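**Progress note to Cremilda Arruda, Zudlow fund**
From: Silviu Preda, two-arm manipulation work
21 October 2019

You asked for a plain account of where the Halás method stands before the next payment is decided. My short answer is that it works better than what we had, by less than the first summary claimed, and I don't think we know why yet.

The claim in the proposal was that a policy trained on mixed demonstrations (both arms, many objects, no task labels) would handle a new object after a small top-up of examples. We now have 2,774 demonstrations in the mixed set. Luana Godoy went through them in the summer and threw out 376 for bad timing between the arms or a gripper that closed too early. I asked for the discarded ones to be kept. If the result depends on how strictly someone cleans the data, I want to be able to show that.

The top-up is 12 demonstrations per object. With it, the policy finished nearly 90 percent of trials on small blocks. That number went into the March summary and has been repeated since, and I would ask you not to repeat it further. Small blocks are the easy case. One arm can do the whole job, and our old scripted controller was already good at them.
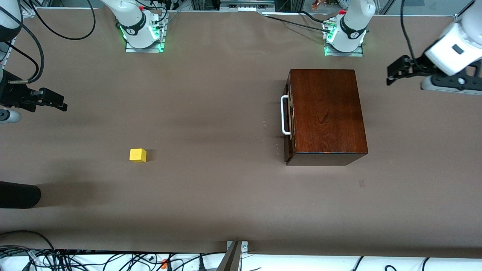 Things with a handle are where the method was supposed to earn its money. So far the results there are uneven. The policy tends to reach for the handle from the side it saw most often in training, even when the other arm is closer. Iolanda Tavares thinks this is a shortage of examples and will go away with more. I think it may be copying position and paying very little attention to the object. Both readings fit the trials we have.

We have started a test that should separate them:

- same object, same instructions, placed on either half of the table
- handle turned toward one arm, then the other
- no new demonstrations added between runs
- trials scored by Rosimeire Rocha, who isn't told which policy is running

The last item is new. Until September the person scoring was also the person who had trained the policy, and the two of us who did it disagreed on what counted as a finished lift. We now call it finished only if the object is set down again without a drop.

Spending is on plan except for gripper fingers, which wear faster than we budgeted. I have moved money from travel to cover it. The Flekuveo license runs to the end of the grant and needs nothing from you.

I would hold off on the request from Clusatside to use our figures in their own proposal. They want the block result, on its own – and I would rather they waited for the handle test. You'll have the raw scores from that along with the write-up, including the runs that went badly.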